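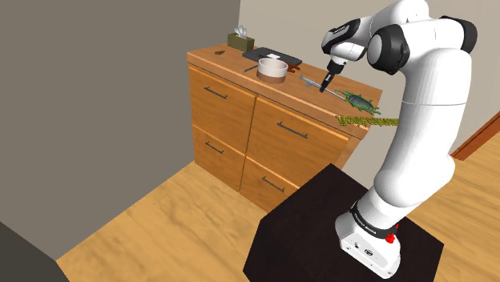
Chapter 3

Home Advantage: What the Numbers Can and Can't Tell You

Every sports fan knows that teams play better at home. Coaches say it, announcers repeat it, and the betting lines assume it. When this many people agree on something, a student of the game should slow down and ask how they know.

Take the case that opens most local arguments on the subject. Bendomside and Sondside are neighboring towns with soccer clubs in the same regional league. Over three seasons Bendomside lost only a handful of games on its own field and did badly nearly everywhere else. The club put it down to the crowd and printed a banner that called the supporters "our twelfth player." Sondside, a few miles down the road with crowds of much the same size, had almost the same record at home as away. If the crowd wins games, why did it win them in one town and not the other?

There are several possible answers, and the trouble is that most of them sound fine. Bendomside's field is narrow, and its coach liked a packed, defensive game that suits a narrow field. Its best striker worked weekends and missed a lot of the long road trips. The schedule gave it two of the weakest visitors early in the season, before those teams had settled on a lineup. Any one of these could explain part of the gap. None of them would fit on a banner.

What we mean by home advantage

Before going further we need a definition that can be checked. In this chapter, home advantage means the share of points a team earns in its home games, compared with the share it earns over the whole season. If a team plays the same number of games home and away and takes half its points at each, it has no home advantage by this measure, however loud the stands may be.

Notice what the definition leaves out. It says nothing about cause. A team may take 78 percent of its points at home and we still would not know whether to thank the fans, the grass, the referee, or the bus ride that wore out the other side. People tend to skip this step. They find a gap, then reach for the explanation they already liked.

It also says nothing about quality. A poor team that wins a few at home and none on the road will show a huge home advantage. A champion that wins everywhere will show hardly any. Fans of the poor team will boast about their fortress all the same.

The crowd theory

The usual story goes like this. Noise lifts the home players, rattles the visitors, and leans on the referee. The third part has the most going for it, and we will look at it closely in Section 3.4. The first two are harder to pin down than you might think. Players asked after a win will often praise the crowd. Players asked after a loss seldom blame it, although the same people were there making the same noise. Interviews of this kind are weak evidence and should be treated that way.

The Apaza League is useful here, with its large grounds and small ones in a single division. League records used for this chapter cover 1133 games. When the games are sorted by attendance, the biggest crowds do go with more home wins. But the biggest crowds also follow the best teams, and the best teams would be expected to win more games in any setting. Once teams are compared only with themselves, most of the pattern goes away. Some of it stays, and we shouldn't pretend otherwise. 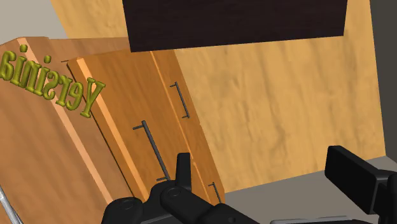
Can a single season show that a team has a real home advantage?

One season is usually too short. With 19 home games, a couple of lucky bounces or a late penalty can move the figure enough to make an ordinary team look special. Several seasons are better, provided the team still has the same field and plays in the same league.

The travel theory

Travel is the favorite of people who distrust the crowd theory, and it deserves the same rough handling. Trunstead sits at the far end of the Apaza League map. Every visiting team has a long drive to get there, so if travel mattered as much as is claimed, Trunstead ought to be very hard to beat at home. It is a little better than average. Supporters of the travel theory reply that Trunstead's own players are worn down by their long trips and carry that tiredness into the next home game. Maybe so. But a theory that can explain a strong home record and a weak one equally well hasn't been tested yet, and in Section 3.2 we set out a way to test it using games played after a full week of rest.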